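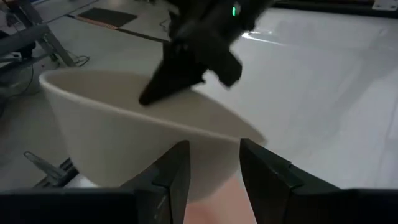
**Figure 1.** A cream-white bowl on a glossy white tabletop.

### 4.2 Template choice and time to first published page

In the second part of the study we looked at how small shop owners choose a template when they build a website without help from a developer. Each of the 18 participants received an account on Culside, a site builder with a drag-and-drop editor, and was asked to publish a shop with 4 pages. All of them sold household goods, and they could use their own product pictures or the shared set.

The gallery of Culside contained 241 templates at the time of the test. Most participants opened only the first screen of this gallery and made their choice from it. The filter by type of business was used very little, although it is placed beside the search field. We recorded 731 template previews in total, and many of them were repeated views of a template which the same person had already seen. This suggests to us that participants compared by memory, and that the tool did not support them enough in this task.

The editor caused a different kind of difficulty. When a product picture was replaced, the builder kept the old crop settings, and the participant had to open a second menu to reset them. Several participants did not find this menu and changed the template again.
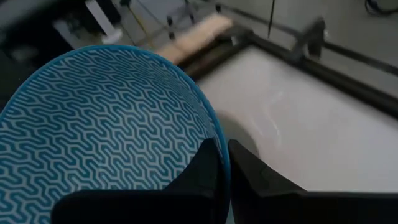

Jayanthi Marar, in her comments on a draft of this section, objected that repeated previews are not always a sign of poor support: "People also go back to a template because they like it, and your log cannot separate the two." We accept this point. The log holds only the template name and the time of opening, so the reason for a return visit stays unknown. In the follow-up test with Akutura we therefore added a short question after each preview.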